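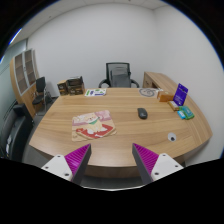 How often do the finger pads on a hand-held gripper need changing?
At Lostlow they go by grip count, and the pads come off after 900 grips even if they still look fine.

I got that answer within five minutes of walking in, and I'd have gone home happy with just that! I'd signed up for the September open afternoon at the Lostlow workshop mostly to see how a gripper tool gets looked after between jobs, and the talk was all screws, pads and lenses – my kind of afternoon.

The tool they showed us goes by the name Plereo. Its log stood at 646 grips on the current pads, so no swap was due, but they took us through the routine anyway. Power off first. Then the screws in the white finger plates, checked by hand with a short driver (never a powered one, they were firm on that). Then the ribbed pads get wiped along the ribs and bent back with a thumb to look for splits at the base. The lens gets its own cloth, kept in its own bag.

After that comes the part I liked best, the grip check on ordinary desk stuff. A computer mouse is a great test piece, all curves and no flat side to help you out.

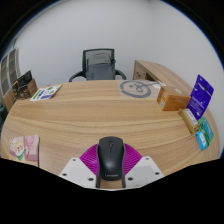 Mouse between the finger plates, pad ribs fanned out behind it.

Small boxes and blister cards are in the test set too. Cards are harder than they look, and I want to try that at home with a pair of kitchen tongs.

Spare pads come from Moulin in bags of 212, which made me laugh until I did the math on a busy year. Every swap goes in a paper notebook, with the old count written next to the new zero. I asked to leaf through it and they let me – pages and pages of it, some with coffee rings. Next stop for me is the Gredorari open day, where they've promised to take a whole finger apart.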